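3.2 Storage furniture and floor coverings in shared workrooms

Rooms at the Lurnura site were surveyed for how floor covering affects the noise of everyday handling. The survey took in 200 work surfaces and was completed in September by Grimshaw and Mägi. Each room was visited 3 times, and occupants were asked to go on with their usual tasks.
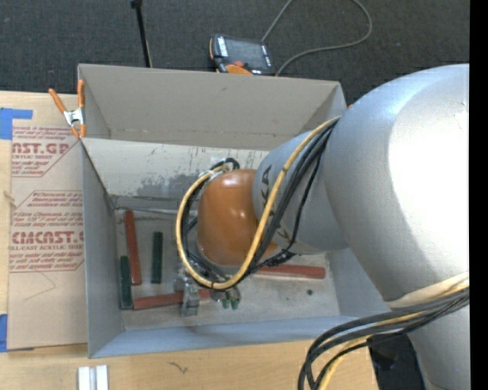

Figure 5. Wooden tabletop with open metal bin, dark carpeted floor behind.

Handling noise was highest where hard containers were set down on bare surfaces. Occupants complained most often of short, sharp sounds and seldom of steady ones such as fans. Carpet lowered the overall level in the room but did little for the first impact, as that depends on the two surfaces that meet. A metal bin resting directly on a wooden tabletop, as in Figure 5, is therefore grouped with the hard pairings even though the floor there is carpeted. Felt liners were tried in eight rooms - five of them carpeted - and the complaints in those rooms are treated separately in Section 3.3.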